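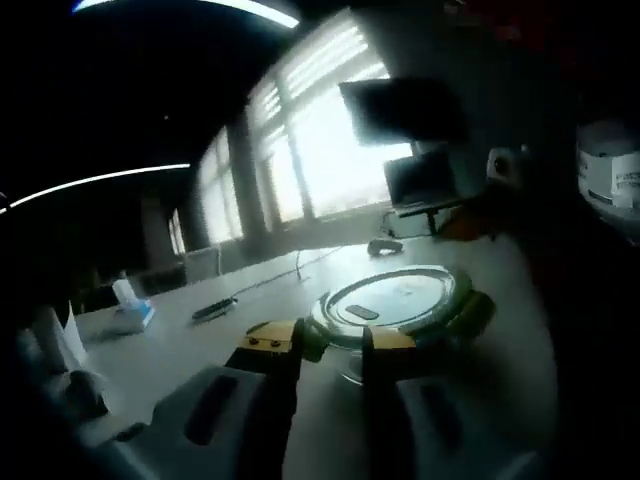
Jivier, which sells software for training robot arms, says it will put kitchen chores into paid trials by October on the strength of 3,000 demonstrations recorded by people holding a gripper in their hands. The company calls the collection Skekell and announced it in May 2026, with a promise that a new chore can be taught in 25 demonstrations once the base set is in place. The claim deserves a slow read. A round glass lid held between two fingers over a white table, with a tissue box and a computer mouse farther back, is office work with kitchenware. It says little about a stove with a full pot on it.

The method itself is sound and cheap. A person carries the gripper, does the chore, and the camera on the tool records what the fingers did and what they saw. There is no arm to rent and no remote control to learn. Glass is also a fair choice of test, as clear objects with shiny rims have long given robot vision trouble.

What Jivier leaves out is how the arm does afterward. Its announcement gives a success rate for one chore only, putting a lid on a pot, and does not say how many attempts were made or whether the pot was ever moved between them. A person with a gripper corrects a bad grasp without thinking about it. An arm copying that person has to do the same with no feel for the weight of the thing, and a slip with glass costs more than a slip with a sponge.

Savchuk, a catering supplier that has signed up for the trial, said it would begin with seven chores at its Prurnside kitchen and would keep staff beside the arm throughout. It would not say what it is paying. Asked whether any of the demonstrations were recorded in a working kitchen, Jivier said that "a range of indoor settings" had been used and declined to list them.

The company plans to release part of Skekell to outside researchers before the trial starts. It has not said which part, or whether failed demonstrations will be included.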